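Thread on keeping fruit at home. Mostly storage conditions, some arithmetic, no recipes. I spent part of March logging temperature and humidity in a 700 square foot apartment in Surkcombe and have been asked for the notes more than once.

Scope first. I mean ordinary store-bought fruit in quantities a household eats in a week or two. Orchard storage, canning and drying are separate subjects and I know little about them.

The useful division is between fruit that keeps ripening after it is picked and fruit that doesn't. Apples, bananas, pears, peaches, plums, mangoes, avocados, kiwis and tomatoes are in the first group. Citrus, grapes, cherries, strawberries and pineapple are in the second.

For the second group, storage is only a matter of slowing decline. A sour grape stays a sour grape. It may get softer, and people confuse softer with riper.

For the first group there are two stages, and they want different conditions. Ripen at room temperature, then move to the cold. The common mistake is going straight to the cold with a hard peach or pear and expecting it to catch up later.

Peaches are the worst case. Held too long at ordinary refrigerator temperatures before they are ripe, they can turn dry and mealy inside while the skin still looks fine. The damage shows only after they come back out.

Equipment, since this always comes up. One Garier probe thermometer with a cable thin enough to pass the refrigerator door seal, two Triditz humidity loggers, a kitchen scale that reads to the gram. The loggers were side by side for the first night and agreed closely enough that I didn't correct either one.

The log runs 22 days. One gap, when I took a battery out for something else and forgot to put it back. I left the gap in. Filling it with an average would have made a nicer plot and told me nothing.

Kitchen air near the stove is a poor place for fruit. The logger there rose every evening and stayed up well after the burner was off. The counter by the window was worse in a different way – cool before dawn, then direct sun by midmorning.

The best spot was a plain table against an interior wall, away from the radiator. Boring trace, small daily swing. If you have a surface like that, use it.

Containers. A deep solid bowl is the usual choice and the one I would drop first. Fruit in the bottom layer carries the weight of the rest, gets little air and is out of sight. Mold starts there.

Anything shallow and vented is better. Wire racks, slatted trays, plastic baskets with holes. The material hardly matters. Open sides matter, and so does a single layer.

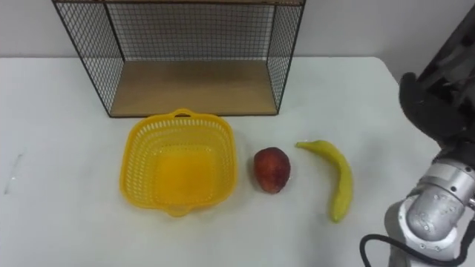
Mesh at the sides and back, open at the front.

On mesh: the number to look at is open area, the share of the panel that is hole. For a square grid, divide the clear opening by the center-to-center spacing and square the result. Thick wire at a fine spacing can block more than half the panel and still look airy from across a room.

It is still far more open than it needs to be. Air in a room moves slowly and fruit gives off only a little heat and moisture. You are trying to avoid a pocket of damp, still air. You don't need a wind tunnel.

Too much moving air is a cost. Fruit loses water through the skin, and a fan or a heating vent speeds that up. I weighed a group of apples near a vent and a group on the interior table. The vent group lost more weight and had wrinkled shoulders by the end.

Small sample, one variety, one apartment. I wouldn't quote it as anything more than a direction.

Wire also leaves marks. Soft fruit resting on thin wire gets a line pressed into it, and the line browns. Put down a folded cloth or use a basket with a flat bottom. Apples don't care much. Ripe pears do.

Ethylene next. It is a gas, fruit in the first group makes it as it ripens, and exposure to it starts or speeds ripening in other fruit of the same group. Apples and bananas are both strong enough sources to matter in a closed space.

Closed space is the important part of that sentence. In a paper bag the gas builds up. On an open table in a room with people walking through it, it is diluted quickly, and the effect of neighbors is much smaller than the internet says.

I would still separate them if you want the bananas to last. It costs nothing. I just wouldn't blame the apple for a banana that was already spotted at the store.

The paper bag method works and deserves its reputation. Hard avocado, one ripe apple, top folded over twice, room temperature. Check daily. Paper lets some moisture out. Plastic holds it in and you get a wet stem end.

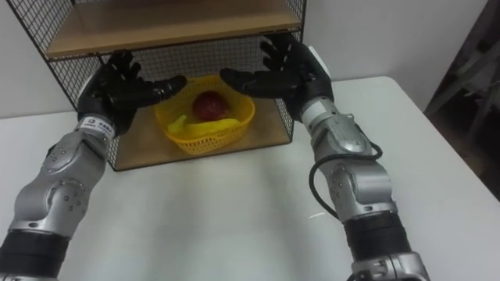
Back to temperature. My refrigerator was set to its middle position and the probe on the center shelf averaged 40 degrees Fahrenheit. The door shelf ran warmer and swung every time someone wanted milk. The back of the bottom shelf ran coldest, cold enough to put ice on a bunch of grapes.

That spread inside one appliance was larger than the daily swing on the interior table. If you own one thermometer, spend an evening moving it around the refrigerator before you move the dial.

Apples go in the cold as soon as you get them home, if you have space. They keep for weeks there and go soft much sooner on a counter. I keep out what will be eaten in the next few days and leave the rest in the drawer.

Bananas go in the cold only after they are ripe. The peel turns dark and looks terrible. The flesh holds for several more days. A green banana put in the cold gets the dark peel and doesn't ripen properly afterward.

The drawers. Most have a slider, and the slider opens or closes a vent. Closed is humid, open is drier. Leafy greens want closed. Fruit that gives off ethylene wants open, mainly so the gas can leave.

The labels on the slider are often wrong or worn off. Look for the physical opening.

Washing. Do it right before eating. Surface water shortens the life of almost everything, berries most of all. If you must wash ahead, dry fully, and I mean spread out on a towel until there is no shine left on the skin.

Wahyudi Liew asked about the vinegar rinse for berries. I tried it on two boxes from the same delivery. The rinsed box lasted slightly longer, but I had also dried it far more carefully than I normally would, so I can't separate the two effects. Someone should run it with a plain water control.

Sorting did more than any rinse. Tip the box out on arrival, remove anything split or fuzzy, put the rest back in one layer on a paper towel. Mold spreads by contact faster than it spreads through the air of a box.

Ermira Babić wrote to say that her household buys too much and no storage method fixes that. Agreed. She now shops for fruit twice a week at Georgiev and buys half as much each time. Her discard pile went down more than mine did with all the loggers running.

Ruwan Paul disagrees with me on pears and says to ripen them in the refrigerator, slowly. For some winter varieties a cold period first does help them ripen evenly later. Much of that has usually been done before the pear reaches the store. You can't tell from the sticker, so check the neck: if it gives slightly under your thumb, the pear is ready or nearly so.

Don't press the wide part. By the time that is soft, the core is often brown.

Citrus is the easy one. A week on the table is fine. Longer than that, use the drawer. Thin-skinned mandarins dry out faster than oranges and do better in a loosely closed bag.

Tomatoes, because I will be asked. Room temperature until ripe, stem side down if the stem scar is open. Once ripe, a couple of days in the refrigerator does less harm than a couple of days of overripening. Take them out an hour before eating.

Melons: whole on the counter, cut in the cold, covered. No adventures with cut melon at room temperature.

Produce bags sold as ethylene absorbers. Viorica Radonjić sent me a few to try. I saw no clear difference from an ordinary bag left partly open, on one lot of bananas and one of plums. The test was too small to rule out a modest effect. It does rule out the effect printed on the box.

Cost, for anyone tempted to copy the setup. Both loggers and the probe came to roughly 110 dollars. You will not save that in fruit any time soon. Buy a cheap dial thermometer for the refrigerator and skip the rest unless you like plots.

Correction to the earlier post on drawers: Rok Spahić points out that on his model the slider only moves a printed plate and there is no opening behind it. I checked an older unit and found the same. On those, leave the drawer slightly ajar.

Raw log is a plain text file, one reading per line, with the gap marked. Message me if you want it. Humidity columns are in the order table, drawer.

Onions and potatoes are a separate thread. Keep them apart in the meantime, dark and cool, and don't put either one next to the fruit.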